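In praise of the boring shirt

I have folded the same pink shirt more times than I have folded everything else I own put together. I did it with a pair of hand-held grippers, one in each fist, and I would do it again next week if they'd have me back.

This is going to be a piece about why I think hand-held demonstration is the best thing to happen to robot learning in years, and why I think we're still going about it a bit wrong. I run the collection side of a small project in Wirkham called Primine. My job is to get people to do ordinary household tasks over and over while wearing a camera and holding tools that a machine could one day hold, and then to make sure what comes out of those sessions is worth training on. Before that I taught adult swimming lessons for a long while, and I mention it only because I keep finding that the swimming was better preparation than the computing.

Let me start with the number that gets quoted at me most. A model we trained in April on 480 folds did worse than one trained on 375. Same garments, same tables, same grippers, same network, same everything as far as the software people could tell. The smaller set was simply a subset of the larger one, chosen by a person. The extra folds had made it worse!

I was thrilled. I know that sounds odd, but I'd been saying for months that the examples matter more than the pile, and I'd been saying it with no evidence at all beyond a feeling in my wrists.

What was in the discarded folds? Mostly hurry. They'd been done late in the afternoon by people who had got very good. When you get good at folding with grippers you start to cheat, and I mean that kindly. You flick the sleeve across instead of carrying it. You let go early and trust the cloth to land. You tidy a collar with the side of the tool because it's quicker than going back for a proper grasp. All of this works beautifully if you're a human being with a lifetime of knowing what cloth does. A learning system copying your path through the air gets the flick without the judgment behind it, and it throws sleeves onto the floor.

So my first opinion, which I hold very firmly, is that we should stop paying for speed. Plenty of places set a quota per hour. I've seen the sheets. A quota per hour is a machine for producing flicks. At Primine we dropped ours and now we ask for a session to be calm, and we stop when it isn't. We get fewer folds in a day and I wouldn't trade them.

My second opinion is that we don't let things go wrong often enough. Teodoro Pastor, who built most of our training code and argues with me about nearly all of it, used to throw out any fold that had a mistake in it. Dropped the hem? Delete. Missed the cuff? Delete. The result was a model that had never in its life seen a dropped hem, and of course the first time it dropped one it had no idea that picking it up again was allowed. It just went on folding the air where the hem would have been. We spent a whole evening watching it do this.

Now we keep the stumbles, as long as the person recovers. Better still, we start some folds from a bad place on purpose. Shirt face down. Shirt twisted at the waist. One sleeve under the body and the other out straight. I'd like a good third of any cloth set to start from a mess, and I'd like the mess to be made by somebody other than the person who has to sort it out. Left to myself I make very tidy messes.
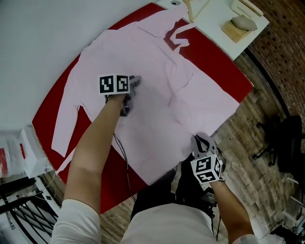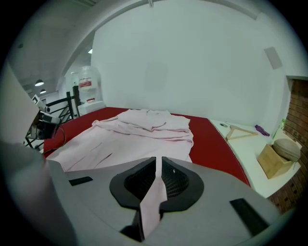 My third opinion is the one that gets me into trouble, and it's about rooms. There's a fashion for the bare collection bay: grey cloth, grey walls, even light, nothing in view but the task. I understand the appeal. The tracking is happier, the pictures are easier to go through, and every session matches every other session. Mesura, our internal tool for checking the tracks, gives its best scores in a room like that.

I think it's a trap. Nobody's laundry gets done in a grey box. A system that has only ever seen cloth on one neutral background has learned something about that background, whether you wanted it to or not, and it'll fall over the day it meets a bright tablecloth or an afternoon shadow. I want strong colours. I want a chair in the way, and things left out on the side where people leave things, and a wall that changes from plaster to brick halfway along. If the tracking struggles, fix the tracking. That's an engineering job and we have good engineers. You can't engineer variety back into a set that never had any.

Teodoro's answer to this is that a messy room hides mistakes in the collection, and he's right that it can. We lost 44 folds once because a lamp had been moved and was throwing glare across the markers on one gripper, and in a bay with fixed lights that wouldn't have happened. He brings those folds up a lot. My reply is that we found the problem the same evening, once somebody looked, and looking is what I'm asking for. I'd sooner lose some work to the real world now than have the model meet it for the first time in somebody's spare bedroom.

Which brings me back to swimming. When you teach a grown adult to swim, you can show them a perfect front crawl as many times as you like and it won't help. What helps is to do it slowly, a little bigger than life, with the pauses in the right spots, and to do it in the same water they're standing in. Good teachers have a separate stroke for teaching. It's a real stroke and it gets you down the pool, but every part of it is there to be seen. I think there's a teaching fold in just the same way, and I think we can train people to do it.

The parts of it, as far as I've worked them out, are mostly about the hands. Come to the cloth from a direction the wrist camera can see along. Close the jaws and wait a beat before lifting. Keep the other gripper on the cloth while the first one travels, so the body of the shirt doesn't go with it. When you let go, open all the way and back straight off; a lot of our early folds were spoiled by a half-open jaw catching the hem on its way out. And look where you're about to go. If you're wearing a camera on your head, your neck is part of the demonstration. I had one very skilled folder who gazed out the window the whole time, folding by feel, and her sessions were gorgeous to watch in person and close to useless afterward.

We teach this now, and it takes nine sessions before most people have it in their hands. The first couple feel silly. Around the middle there's usually a dip where everything gets worse, and then one day it settles and they stop thinking about the tool. I love that day. People start talking while they work, and humming, and the folds get this lovely even pace to them.

I'm told this won't scale. The argument goes that with enough people and enough hours the flicks and the window-gazing will wash out, and that fussing over technique is a craft hobby for a small shop. It may be so, for someone with that many people and that many hours. Most of us aren't that someone. Most groups I talk to are a handful of folks with a couple of pairs of grippers and a rented space, and for them a good fold is worth a great deal more than a cheap one. Barroso, the set we put together over the winter, is small enough that I've watched all of it. I'd recommend that to anyone. Watch your own set from beginning to end, with a cup of tea, and keep a list of what bothers you. You'll want to redo a lot of it and you'll know how.

I'd also like to see the people who do this work treated as if they know something, because they do. Put their names on the release if they'd like that. Ask them what's hard. It was one of our folders who noticed that the model hesitated in the same place she did, just before the second sleeve, and that she hesitated there because the cable was pulling at her arm. We re-routed the cable. Her pause went away, and after the next round of training the model's pause was a good deal shorter too. She had been teaching it her sore elbow!

I still find that astonishing. You pick up a shirt, you put it down, and some trace of how you felt about it comes out the other end in a machine. If that's the case, and I've seen enough sessions now to believe it is, then it matters very much who is holding the grippers and whether they're rushed, or bored, or comfortable in their chair. It makes me want to be careful, and it makes me want to get back to the table. We start on fitted sheets next, and I have asked for the ugliest ones anyone can find.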